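Fixing the cupboard door fault (or, why our robot kept letting go too early)

Right, so a few of you asked me to write this up properly after I had a whinge about it at the Trullerdale meet-up, and here we are. If you've got a mobile arm that opens cupboards and it has started dropping the door halfway, or worse, yanking on it, this might save you a weekend. It cost me two!

Our fault looked like this. The robot would roll up to the kitchenette, find the door edge, pull, and the door would start to swing nicely. Then at 56 degrees the wrist would twist, the force reading would shoot up and the whole thing would stop with a "joint limit" message. Sometimes it stopped. Once it didn't, and Kevin Scanlon had to hit the red button while the door creaked in a way I never want to hear again. Please have someone on that button the whole time you're doing this, and keep your own fingers well away from the hinge side.

I blamed the gripper first. I put new pads on it, cleaned everything, ran it again, same thing. Then I blamed the floor (tiles, grout, wheels, you know how it goes). Iresha Howlader was the one who asked what hinge radius we'd typed in, and I went a bit quiet.

These are concealed hinges, and a concealed hinge doesn't turn around one neat point like a gate does. The door shifts outwards a bit as it swings. We'd told the planner it was a plain pivot at the cabinet edge, so the further it opened, the more the arm was fighting the door.
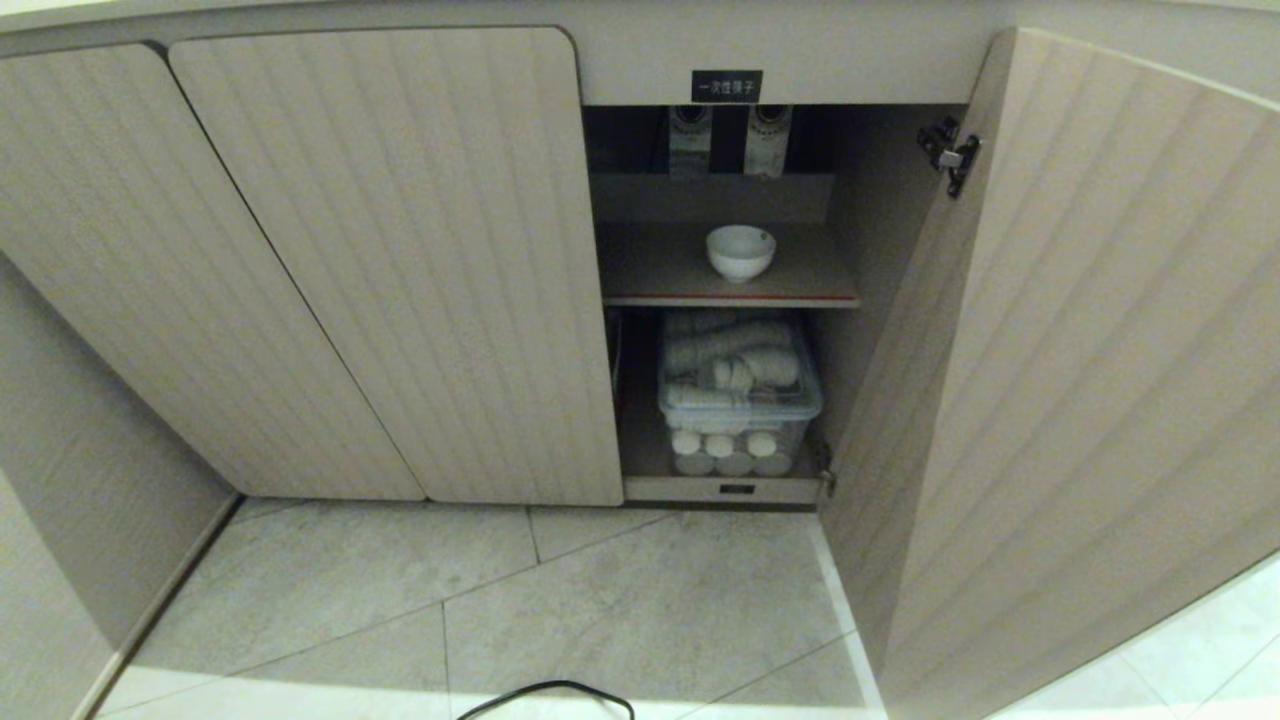

4 min read

With the door wide open like that you can get at the metal hinge near the top inner edge, and there's a smaller one down near the bottom. Have a good look at yours before you touch any software.

Step 1. Power the arm down and open the door by hand, slowly. If it binds for you too, it's a hinge problem, so go and find a screwdriver before you go any further.

Step 2. Put a strip of masking tape on the floor under the door and mark where the outer corner sits every few centimetres of swing. I did 21 marks, and my knees have not forgiven me.

Step 3. Feed those points in as a path and delete the old pivot. In our setup (the Sastden planner) it's under Contacts, then Guided Path. Save it under a new name! I overwrote the good file the first time.

Step 4. Drop the pull force limit. Ours was set to 100 newtons, left over from a drawer test in March, and that's far too much for a cupboard door. I brought it down until the robot only just moved it, then added a smidge.

Step 5. Run it at the slowest speed with the bottom shelf cleared of anything you'd be sad to lose. Cable out of the wheel path as well — ours loves to wander across the tiles.

Step 6. Check the stop. Lean a hand on the outside of the door at low speed and make sure the arm gives up straight away. If it keeps pulling, go back to step 4.

We've left it on slow for now. Lutfa Roy wants the old speed back and she can have it once the log's been clean for a while. If your door has soft-close hinges the last bit of travel will feel different again, and I haven't sorted that one out yet, so sing out if you have.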